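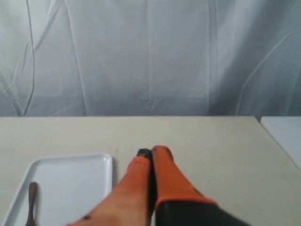 White curtain, beige tabletop.

The feed man from Vurkent wanted 400 dollars for a supplement he swore would fix my mare's feet by November. I had heard that one before, from Prikard, at 277.

"What's in it?" I asked.

"Grain base. Proprietary." 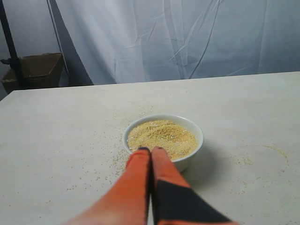 Small yellow grains in a white bowl.

Cairns, the mare, sniffed his sample and went back to her hay. He said they all did that at first. I asked how many was all. He checked his phone.
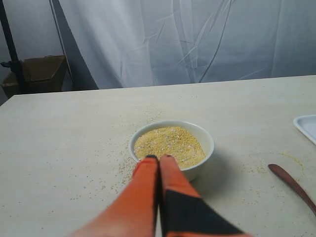 Part Two: The Second Visit

He came back with a new label, Trullesetti, and a new price, 500. Cairns pinned her ears. I left the gate shut.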